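From: Declan Breathnach
To: willow-and-cane list
Date: Dec 28, 2021
Subject: Re: Lid hinges on hampers, and core sizes for re-wrapping

Hacer Öztürkmen wrote:

> I have three hampers in for repair, all with the same fault. The lid
> wraps have gone at the back rail, on two of them at both hinge points
> and on the third at the left only. The previous repairer used a flat
> lapping cane, glued at the tail, and it has cracked straight across
> where it bends over the rail.
>
> Questions:
>
> 1. Is there any point in using cane again, or should I go to a
> twisted willow hinge or leather?
> 2. What soaking time do people use for lapping cane at this width?
> The Arrieta leaflet says one thing and the Kirkix one says another.
> 3. How much slack do you leave? Mine either bind at the upright or
> let the lid wander sideways.
>
> The customer wants them to look as they did. She isn't bothered about
> the cost within reason, but she does use them and they go in the back
> of a car most weekends in summer.
>
> Hacer

Hacer,

Taking these in order, with one addition at the end that you didn't ask for.

**1. Material**

Cane is fine if the rail is fine. The cracking you describe is nearly always a rail problem. Run a finger along the underside of the back rail at each hinge point. If the rail was split from a larger rod and never shaved, it will have a hard arris on the inner face, and any lapping that passes over it will fail there whatever you use. Take the arris off with a cabinet scraper, then 240 or finer paper, and wax it lightly. Do the same on the lid border.

I would not use leather on these. It stretches unevenly and after a year or two the lid sits proud on one side. Orhun Oral wrote to the list in May about a batch of fishing creels he had re-hinged in leather for a shop, and he had most of them back. His message is in the archive under "creel straps" and is worth reading for the section on stitching holes alone.

Twisted willow is stronger than cane, but it is bulky, and on a round cane border it looks wrong. If the customer wants the original appearance, stay with lapping cane and do the rail properly.

**2. Soaking**

Both leaflets are right for their own stock. The Arrieta cane is cut thicker at the same nominal width and needs longer. I keep it to this:

- Narrow lapping cane, thin cut: 11 minutes in hand-warm water, then wrapped in a damp towel until used.
- The same width, thick cut: double that, and check by bending a length round a pencil.
- Anything that has been stored near a radiator: discard the outer turns of the hank.

Over-soaking is the commoner fault. The cane goes on easily, dries, shrinks, and the wraps loosen within the month. If the surface feels furry when you draw it between finger and thumb, it has been in too long. Let it dry completely and start again, or keep it for tying in.

Cold water works but the times are less predictable. I don't use glycerine. Anisa Setiawan does, and gets good results, so you may want a second opinion on that point.

**3. Slack**

Put a spacer between the back rail and the lid border before you start wrapping. I use 2 mm brass strip, one piece at each hinge point, and leave both in until the last turn is tucked. Wrap tight against the strip, with no attempt to judge the slack by eye. When the strip comes out you have the clearance you need and it is the same on both sides.

Sideways wander is a separate matter. It comes from too few turns, or from turns spread too far along the rail. Keep them touching. If the lid still wanders, put a figure-of-eight turn in at each end of the wrap, crossing between rail and border. This also stops the end turns riding up over their neighbours, and you can tuck the tail under the crossing so that no glue is needed.

Test the lid through its full travel before trimming. It should go over under its own weight and lie flat without the border lifting off the wraps. If it stops short of flat, look for a stake end fouling the rail. Don't force it, and don't fit a stay to hide it. 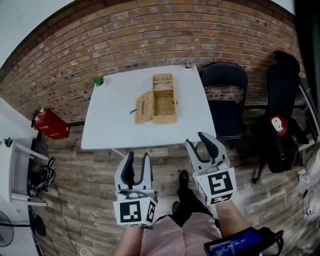

*Photo: Hüsnü Yalçınkaya*

The lid on that one goes right over and lies flat to the left of the body, and that is the travel to aim for on yours unless the customer wants a stay. A hamper that opens flat puts less load on the wraps than one held at the upright by a cord, where every knock is taken at the hinge.

**4. Fastenings**

You haven't mentioned the front. Check it while you have them on the bench. A lid which has been loose at the back for any time will have been pulling on its fastening at an angle, and the loop or strap anchor is usually worn on one side. Replace the anchor even if the strap is sound. If the straps are stitched leather, look at the holes nearest the border with a lens.

For replacement straps I have been buying from Norkurer, who will cut to length. Their standard length is 245 mm, slightly long for a small hamper but easily trimmed from the plain end. The buckles are plated and I would swap them. Plorkico used to do a solid brass one in the right width; I have not checked whether it is still listed.

**Cane quantities**

You will get all three hampers out of a single small hank with some left over. Cut each hinge length at 300 cm and don't try to join partway. If you run short, take it off and start with a new piece. A join inside a hinge wrap always works its way to the top.

As to the old glue, it is probably PVA and will soften with a warm wet cloth left in place for half an hour. Pick it out of the weave with a bodkin. If it stays hard and yellow it is something else, and you are better paring it back with a knife than putting solvent anywhere near the cane.

Could you post the width of the existing lapping when you have measured it? If it is an odd size I may have an old hank that matches.

Declan

--
To leave this list, send a blank message with "unsubscribe" in the subject line.
Please trim quoted text when replying.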